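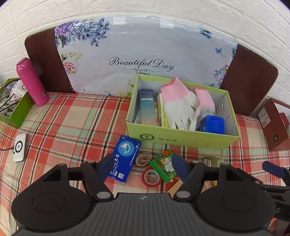

*An open green box on a plaid tablecloth, with a pair of pink-cuffed work gloves inside.*

**Raltby Comics brings back the Flumulitz stories in one big paperback**

31 January 2022 – I've been wanting to write this one for a long time, so forgive me if I gush. Raltby Comics is reprinting the whole run of *Captain Flumulitz*, all 26 issues, in a single paperback of 377 pages. It goes on sale in November, and yes, the backup stories are in it too!

If you never met the Captain, he's a lighthouse keeper who gets pulled into the sea in the first issue and comes back able to talk to storms. That's pretty much the whole setup. The early issues are straight adventure, with a new shipwreck every month, and then around the middle the book gets strange (talking fog, a city built inside a wave) and I love it even more.

I run Raltby, and I also do most of the scanning and cleanup, so I've been living with these pages. We kept the original colors wherever the printed copies let us. Issue 14 was the hard one. The only copies I could find had the blue printed way off to the left, so every sailor had a second nose, and I went through that issue panel by panel to pull things back into line. The lettering is untouched, spelling mistakes and all – including the cover that says "STROM WARNING."

The credits took the longest. The old issues hardly ever named the artists, and the indexes fans have put together don't always agree. Most of the lead stories are signed Meléndez, sometimes in the corner of a panel and once on the side of a rowboat. The backups are signed Jevon up to issue 20, and after that there's no signature at all. I think the same hand kept going, because the ropes and the clouds look alike to me, but I can't prove it, so the contents page marks those stories with a question mark. If you know better, please write to me!

You'll also get the letters pages, which were left out the last time anybody reprinted this material, plus a short piece I wrote on the order of the stories. Two of them were clearly printed the wrong way around (the Captain loses his lantern in one and has already lost it in the one before). I've left them in the order they first came out and put a note at the front, so you can flip back and forth if you want to.

Stores can order through their usual distributor starting this spring. Reviewers who'd like an early digital copy should write to the Raltby press desk and tell me where the review will run. Sample pages from the first issue and the fog story are ready to send now.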